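Atine workshop list – archive
September, 10:42 am
From: Aigars Baranauskienė
To: the list
Re: polished marble-pattern board on a slatted bench

Anselmo Andrade wrote:
> I have a polished marble-pattern board from Leite that I want to use
> as a smooth top over my slatted metal bench. Two questions. Does it
> need a full sheet of something under it, or can it sit straight on
> the slats? And is the gloss finish going to be a nuisance under
> overhead light? I can still swap it for the satin one.
> Anselmo

Anselmo,

It can sit straight on the slats if they are all at one height. Check that first. Put a steel rule on edge across them, at right angles to the run, and look for light underneath. Move it along the bench in steps of 200 mm. I had one slat standing proud at a joint, and the board rocked on it until I loosened the end bolts and pressed the slat back down.

Lay the board across the slats, long side at right angles to the ridges. It then bears on many ridges along its length. Turned the other way it rests on fewer of them, and a long edge can end up hanging over a groove. Leave bare slats on both sides so you still have the grooves for clamps and stops.

I would skip the full sheet. Mine was 6 mm cork and it let the board sink wherever I leaned on it. Thin non-slip strips at 100 mm from each end hold better and can be replaced without lifting the whole thing. Clean the ridges before you put the strips down. Swarf sits in the grooves and works its way up.

On the gloss: yes, it is a nuisance, though a manageable one.

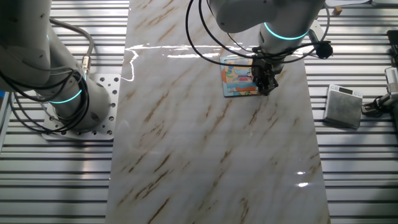
Gloss board on corrugated aluminum, with glare near the upper part and two small spots lower down.

A long band like that is the kind you will notice when you set small parts out. Brown and tan veins on a pale ground are already busy, and a highlight on top of them makes a scribed line or a thin washer hard to find. Moving the lamp to one side helps more than dimming it. A diffuser sheet from Biltelitz helped again in my case – I paid 42 for it, delivered.

If you mostly do measuring or layout, swap for the satin. If you mostly do gluing and assembly, keep the gloss. Dried adhesive lifts off it with a plastic scraper, and I have not managed that on satin.

Don't use the abrasive pads from the Paravau kit on either one. They leave a haze that shows from every angle.

What is the thickness of yours? The Leite page lists two and I don't know which one they ship with the polished face.

Aigars

List contact: the Atine workshop list owner | Copyright remains with the authors of each message | Back to top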